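I've been going on about wanting a proper little tea set for ages, and this month I finally stopped talking about it and got one. Matte beige, the whole lot, and I'm smitten!

It came from Giserar, a tiny shop in Tranon that I only ducked into to get out of the rain. I had every intention of leaving with nothing (ha). They had a shelf of brightly glazed pots in the window, all gorgeous, and then down near the floor was this quiet one the colour of a digestive biscuit. I walked round the shop, went up the street, got as far as the bakery and turned back.

What got me was the shape. I've always had tall teapots, the sort with a long spout that dribbles down the front and leaves a ring on the tablecloth. Squat ones just look friendlier to me, like they've settled in for the afternoon, and the short spout is my favourite bit of all.
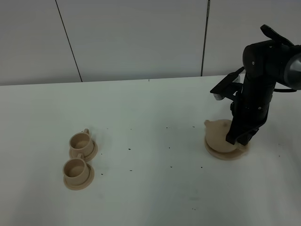

My old pot was a big brown thing that held enough for six, and I was forever tipping half of it down the sink. These days it's mostly two of us at the table, so a smaller set makes so much more sense. I do love a saucer, too. I grew up in a mug household and saucers only came out for visitors, so using one at ten in the morning in my slippers still feels like a treat. There's somewhere to put the spoon! And the biscuit!

Tea-wise, I'm working through a bag of Cisuna, a black blend that's a bit smoky and takes milk really well. I give it four minutes, sometimes five if I get distracted by the crossword. I tried a green one as well and it was lovely, but I let it stew the first time and had to start over.

Next I'm after a small milk jug. I don't mind if it isn't an exact match for the colour, and I might even go for a soft grey or a dark blue. There's a market out at Um in June with a good row of pottery stalls, so I'm holding off until then. If you've been and know which end to start at, please leave me a comment!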